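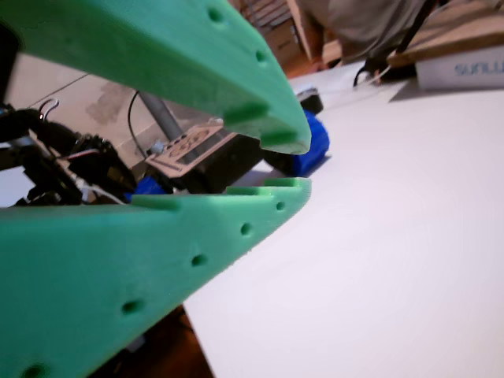

Wire tidying for a small tabletop rover, quick version. Takes me around 34 minutes, longer if the arm has to come off. Power off first, battery out, then look before you cut anything. Follow every wire from the servo back to the board with your finger. On this one there's a thin white wire and a red-and-white one threaded in among the black brackets, and that's the spot to start — wires between brackets get pinched when the arm folds.

What you need: small zip ties (a bag of 100 is cheap), side cutters, masking tape, a pen. Tweezers if your fingers are big.

1. Label both ends. Tape flag, number on it. Do it now, you won't remember teh order later.

2. Move each joint by hand, slowly, all the way both ways. Not forcing. Watch which wires go tight. Those need more slack, so pull a bit through from the board side.

3. Tie loosely, one tie per bracket. Leave the loop big enough to slide a pencil in. Tight ties right at a joint are how Hatem broke two servo leads in September.
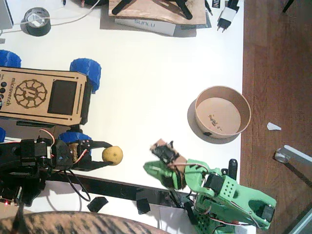
4. Wheels next. Spin each one and check nothing reaches the tread. If a wire hangs low, tape it up under the chassis for now, proper tie later.

5. Long cables — coil the extra, one tie on the coil, keep it to the side away from where the arm swings. Don't coil it under the arm, it will catch.

6. Trim the tie tails flush. Sharp ends scratch.

Battery back in. Run one joint at a time at low speed with a hand near the switch. If something jerks or buzzes, off, check your flags against the board and try again. Usually a plug is in backwards or only half way in.

Kenza asked about spiral wrap. Fine for the long run to the base, too stiff for the wrist imo. Labels can stay on, I leave mine untill they fall off.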